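Kamran Yazdani
@kamranyazdani

I clean rooms at a hotel in Keltdale. We've had a two-armed robot working alongside us since August. People keep asking me what it's like, so a few posts on it.

Management bought it through a company called Pranix. Our crew calls it Rees. No idea who started that.

What it does: picks things up off the floor before one of us comes in with the vacuum. Wrappers, bottles, socks. It doesn't make beds and it doesn't do bathrooms. Those are still ours.

Floor pickup sounds like nothing until you do 14 rooms in a shift. Bending is what gets you. Müzeyyen Uysal has been on our floor longer than anyone and she says her back is better on the days Rees is running. Mine too.
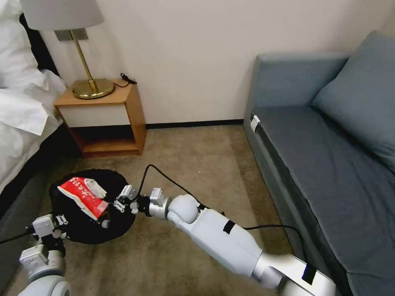 Snack bag on the black mat, bed still to be made.

Bags like that one are harder for it than you'd think. They're light and they slide. A bottle it gets nearly every time. A flat wrapper can take three tries, and I could have had it in the trash by then.

Now the part I like less. We used to have 30 minutes for a checkout room. In September they cut it to 26 on the floors with the robot. Some rooms that works. A room where a family stayed four nights, no.

Necati Akgül went to the manager about it with a list of rooms and times. She read it and gave us the 30 back for family rooms. Regular rooms stayed at 26.

Nobody on our crew lost hours so far. Two people left over the summer and only one was replaced — make of that what you want. I asked straight out if that was because of the robot and was told it was "under review."

There's also a new job in it. Yavuz Yüksel did the training and now he sets Rees up in each room and stays close by while it runs. He gets a bit more an hour. I think whoever does that should come from housekeeping, and so far they do.

Next training is open to all of us and I put my name down. Will post again after I've done it.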